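News > Student projects > Robotics

Sorting arm project at Danden moves on to mixed objects

The second-year robotics group at Danden College has started the mixed-object stage of its sorting project, in which a single arm must pick small items from a crowded tray and drop them into boxes. The group has seven members and is led by Malathi Annamalai. It will enter the work in the Drircombe student handling contest in May.

Earlier stages used identical foam cubes laid out on a grid, and the arm worked from fixed coordinates. In the mixed stage the positions are not known in advance. The software has to choose an object, work out an approach angle and close the gripper without pushing the neighbouring items over the rim.

The contest rules, issued to teams by Stondano, allow 15 minutes per run. A team scores for each object that ends up in a box and loses points for anything that leaves the table. Objects may touch or overlap. Teams may not rearrange them by hand once the clock has started.

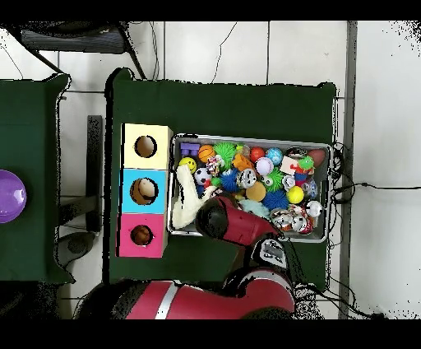
Themis Stefanou, who wrote most of the grasp selection code, said that balls had been harder than expected. A smooth ball tends to roll away if the fingers meet it off centre, and a spiky rubber one gives the depth camera an outline that changes from one reading to the next. Clear and shiny surfaces are worse — the sensor often returns no depth value at all, and the program has to estimate the missing points from what lies next to them.

The current version ranks possible grasps by height and clearance, then tries the best three before taking a new reading. An attempt is abandoned if the gripper closes fully, as this is taken to mean that it has missed. Stefanou said a full cycle, from reading to release, lasts around 15 seconds.

Release has needed separate work. The boxes have round openings, and a long or soft item can catch on the edge if it is let go too early. Graciela Toledo has added a short pause over the opening and a second, lower release height for soft toys. She is also testing a rule that leaves awkward shapes until the tray has been thinned out.

The group's supervisor, Sverre Granström, said the arm speed would stay limited until two complete runs had been logged without a stop. The gripper fingers will not be changed before the contest.

Students from other courses who wish to help with testing should contact Youssra Abou Zeid at the Ngubane workshop. No programming experience is required.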